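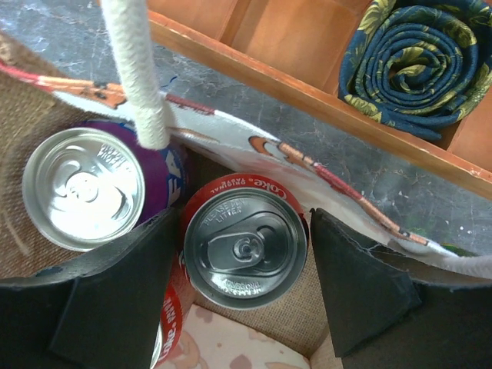
Photo: Kaiwen Xie, wrist cam, Morlow bench cell

Finger pads on the bench arm, swap or dress?

kaiwen_x
Ok so pads on our bench gripper are getting tatty. Right one has a frayed top edge, left is scuffed along the angles. Pic is over the tote, jaw open around the Coke can. It closes fine on boxes. On cans down in the bag I'm getting slips, 2 in 10 last night, always on the lift. Force unchanged, recipe unchanged. New pads or can I dress these? Have one spare set from Reisinger, dont want to burn it for nothing.

qcui
Swap. Frayed edge means the face is probably going too. Quick check: straightedge across each pad, light behind it. Any gap in the middle, bin it.

yuzhen_tan
Disagree, wouldn't touch the pads yet. When did you last wipe them? Ours at Grotetti get a film from handling and act just like that. IPA, lint free cloth, let it dry, rerun. Costs nothing.

kaiwen_x
wiped yesterday. Well, with a shop rag

yuzhen_tan
lol. do it again with IPA

qcui
Rag puts more on than it takes off. Still say swap though

jingyi.yan
Look at the bag too. Burlap sheds like crazy and there's a piece of fabric in the bottom center between the fingers. Tips get down in there and you pinch cloth with the can. Would check your approach height before blaming rubber. We went up 5 mm on ours and half the slips went away.

kaiwen_x
Can't go much higher, center can sits lower than the purple one. Plus the other Coke is on its side next to it, so left finger has to squeeze by

jingyi.yan
Then tilt the approach. Or take the loose fabric out for one run and see, at least you'd know

lanying
Coming in sideways. Has anyone asked about finger alignment?? If one tip hits the rim band going in, it can get knocked over a hair and then only one edge of the pad is gripping. Looks like worn pads, isnt. Close on a gauge block and slide paper in top and bottom, should drag the same both ends. Also check the 2 screws behind each pad, ours back out.

qcui
Fair. Paper test first, takes a minute

yuzhen_tan
And if you do swap, change BOTH. New one against an old one is worse than two old ones. Rezero the open/close after or your width reading is off.

qcui
^ this I agree with

kaiwen_x
Ok back. Power off, air dumped, pads off. Left side one screw was barely finger tight. Cleaned both faces w IPA, straightedge shows a small gap on the right pad, none on left. Paper was loose at the top before I took it apart, so lanying gets that one.

lanying
threadlocker, the blue. small drop

qcui
But there IS a gap on the right one

kaiwen_x
yes yes. Putting the Reisinger set on, both sides, keeping the left as a spare. Will rezero then run the cans again, fabric in first and then out. Idard sheet says to redo the grip width teach as well, anyone skip that?

yuzhen_tan
Don't skip it

jingyi.yan
We skip it. Never had trouble on cans

yuzhen_tan
you will

kaiwen_x
doing the teach. post numbers tonite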